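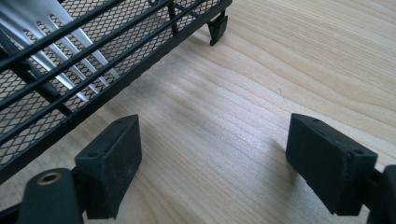 What does a data collection company do all day?
We do chores, over and over, and record them. Robots that learn from examples need somebody to give them the examples, and that's us! We set tables, fill dish racks, sort forks from spoons, fold towels, and every time we do it the tools in our hands save what they saw and how they moved. A learning system trains on those recordings and starts to work out how the chore goes.

Who we are

Histton is a small company that gathers hands-on examples for people who build robot learning systems. We started with one table, one pair of grippers and a very long list of household jobs we wanted to try. The list is longer now (it keeps growing, every new person adds to it in their first week), and we have 6 tables, but the work itself hasn't changed much. A person sits down, picks up the grippers and does something ordinary, with care.

We love this work. There is something very satisfying about getting a plate into a rack with two jaws where your fingers used to be, and then doing it again from the other side, and then with the rack turned around. You look at your own kitchen differently after a month here. Ask any of us about cutlery handles and clear your afternoon.

How we work

Each chore gets its own sheet. The sheet says which things go on the table, where they may start and what counts as finished. It doesn't say how to get there, and we like it that way. One collector will slide a knife to the edge of the mat before lifting it and another will pick it straight up. Both go in. A system that has only ever seen one way of doing a job gets stuck the first time a plate is a little out of place, so we want the variety.

A single take of a table chore is short. Our standard run is 70 takes of one chore, with the starting layout changed between takes, and after that the collector moves to something else. Hands get tired and tired hands get sloppy. We keep the clumsy takes too, if the chore got done in the end, and they are marked as such. A dropped fork that gets picked back up is a lovely thing for a robot to learn from!

After a run, a second person watches the recordings and writes one plain sentence for each: "Put the knife in the caddy." "Move the plate to the rack." Anything the two of them disagree on goes back to the table. 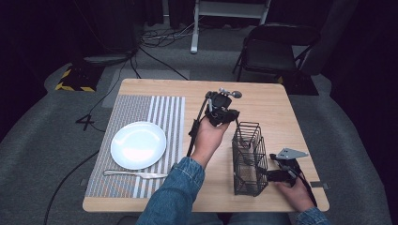
OUR PROJECTS

Machala
Our tabletop collection and the one we're proudest of. Place settings, plates, racks, utensil caddies, all done with two handheld grippers. The list stands at 454 different chores, counting left-handed versions separately. We finished the big October push tired and very happy.

Dikel
Soft things: towels, napkins, socks, pillowcases. Cloth never lands the same way twice, so these runs take longer to plan and longer to check. If you enjoy folding, please write to us. We mean it.

Udska
Our labeling tool, built here because we wanted one that collectors could use without a manual. You watch the take, type your sentence, mark the start and end, and go on to the next one. We change it whenever somebody at a table has a better idea.

Working with us

We run 3 collection shifts a day. You don't need a background in robotics to join one. Patience helps, and so does being curious about how you do things you normally do without thinking. New collectors spend their first days on easy pick-and-place chores until the grippers stop feeling strange, and then choose a project.

If you build learning systems and need examples of a chore we haven't tried, send us a description of it, the messier the better. We'll try it ourselves first and tell you how it went.

Page last updated 11/11/2018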